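Home Explore Notifications Messages Lists Profile

Ga-eun Baek
November 3, 2023

ok so the left arm faulted again. episode 1,060 of a planned 1,596. wrist joint just quit mid reach, no warning, then an overcurrent code. thread

2/ first guess was payload. no way, we're on glasses cases and cloths this week, nothing heavy. fingers are pretty chewed up too but they still close fine 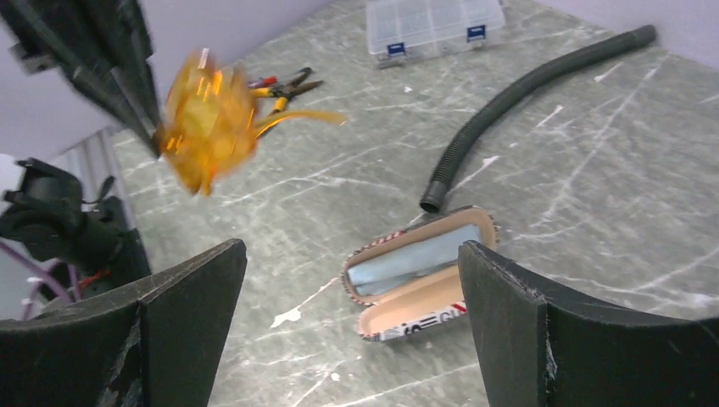 Chae-won Wang: did you check the cable slack before blaming the motor? ours threw the same code for days and it was a connector backing out.

3/ yeah Chae-won called it. wiggled the connector at the wrist, fault came back on demand. felt dumb. had already swapped the Gevar driver board and lost 20 minutes on that

4/ scarier part: when the wrist dropped out the other arm kept going. no cross stop. Sodo config had it off by defualt, I never looked. hit the e-stop by hand

5/ both arms share the same middle of the table so that could of been a real crunch
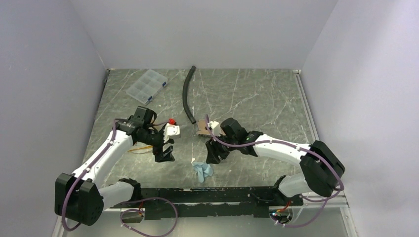

Two arms, one table, purple cable on both sides.

6/ cross stop is on now. slower restart, dont care. Hae-won wants a pull test on every connector before monday's run, fine by me. 536 episodes to go, log going up tonight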